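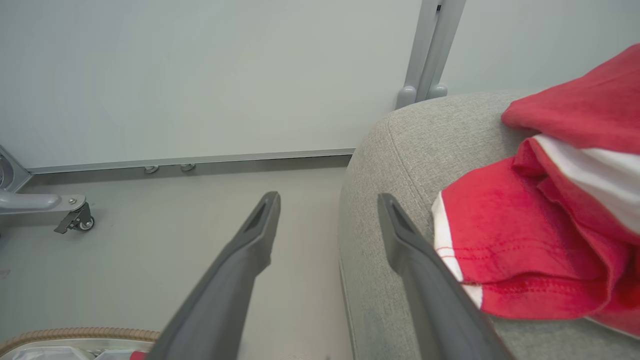

The grey sofa, with the red top on it again.

Right, so it's January 5, 2024 and I have promised myself I'll stop using the sofa as a wardrobe. I do it every winter. Something comes off the airer, it gets dropped on the arm "for a minute", and by the weekend I'm sitting on the last free cushion with a heap of jumpers for company.

The red and white one is the worst offender (I love it, it goes with nothing, I wear it constantly). It never seems to make it upstairs. I've had it since a trip to see my cousin in August, and I should think it's spent more nights on that sofa than any guest has.

The sofa itself I'm still very pleased with! We went back and forth between this one and a Polow in dark green, and I'm so glad we went for the pale grey with the flecks in it, as it hides all manner of crumbs. My neighbour Panagiotis Michailidis helped us get it up the stairs and reckoned it would never go round the corner. It did, with a bit of swearing and one door off its hinges. The delivery people wanted another £62 to do that bit, so he got a very large lasagne instead.

Anyway, the plan. I've bought a lidded basket from Cikine, £23 in the sale, and it's going at the bottom of the stairs. Clean things go in there, and whoever goes up next takes it with them. I tried a hook on the back of the door last year and all that happened was we had a full hook as well as a full sofa.

I've also started folding tops in thirds and then in half, so they stand up in the drawer and I can see what I've got. Took me an evening and a whole pot of tea to do mine. The sock drawer I'm leaving until I feel stronger.

If you've got a better system for the in-between clothes, the ones you've worn once and will wear again, please tell me in the comments. Mine live on the chair in the bedroom and I haven't dared start on that yet.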